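4.3 Loss of grip and the stop on the second arm

The trials at Mellaston ran for four weeks in May and used the folding routine described in Section 3 without changes. Each trial began with one garment dropped on the felt from above and left as it fell. The arm then had to find a point to hold, close the fingers, lift, and lay the garment out again with its long edges straight. The limit for closing force was the one set at Vesberg, where the routine was first written and where nearly all the test garments were adult shirts and towels.

The faults we report in this section all came from small clothes. A child's leggings weigh very little, and when they land in a heap the routine sees one raised mass with two long parts leading away from it. It picks the highest point of the mass. On a shirt this is usually a single fold with cloth hanging evenly on both sides. On leggings it may be several layers pressed together, and the fingers can take hold of the outer layer alone or of all of them. The controller cannot tell these cases apart from finger width, as the difference is smaller than the play in the jaws.

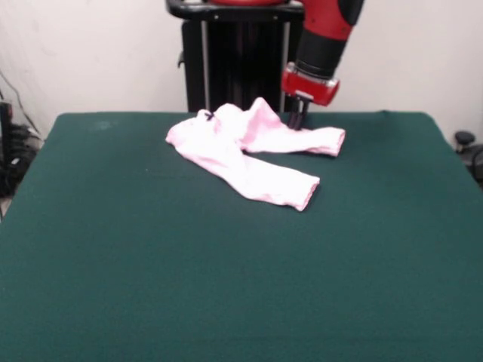
Vol. 4, No. 2, p. 24

Figure 7. Gripper fingers at the bunched end of a pink garment on the green felt, with both legs extending to the right.

In the first kind of fault the outer layer slid out between the fingers during the lift. The garment fell back, the controller read the closed width as a good hold, and the arm went on to lay out nothing. This did no harm beyond the lost time, but it was recorded as a success in the log until we changed the check. Results given in our earlier report, dated Jan 6, 2020, should be read with this in mind.

The second kind was more serious. When the fingers missed the cloth by a small margin they pressed through it to the table. The felt gives a little, so contact force rose slowly and stayed under the stop limit for longer than it would on a bare surface. In trial 3557 the arm kept pushing down until the wrist joint reached its own torque limit. The protective stop worked as designed and cut the motion. The brakes then held the arm in place with the fingertips still loaded against the table.

Isauro Ochoa, who was running the trial, released the brakes from the pendant to free the garment. The stored force came off at once and the wrist moved up and sideways. He was standing outside the marked line and was not touched. The written procedure did not say that the arm could be under load after a stop — it told the operator only to check that the screen showed no motion. We regard this as the main failing, ahead of the force limit itself. An operator who had reached in to hold the cloth, as several of us had done on earlier days, would have had a hand in the path of the wrist.

Trials were stopped until two changes were in place. The downward move now ends at a fixed height above the felt, taken from a touch measurement at the start of each session, whatever the force reading says. After any protective stop the pendant shows the last torque on each joint, and the brakes may be released only from behind the line. The Mostyn gripper driver had to be altered to pass these values on, and the Jiline scheduler now marks a trial as failed if the stop is triggered at any point.

Neither change deals with the first fault. For that we compared the weight at the wrist before and after the lift, but the lightest garments fall close to the noise of the sensor — a pair of small leggings was sometimes reported as an empty hand. Section 4.4 describes the visual check we use instead.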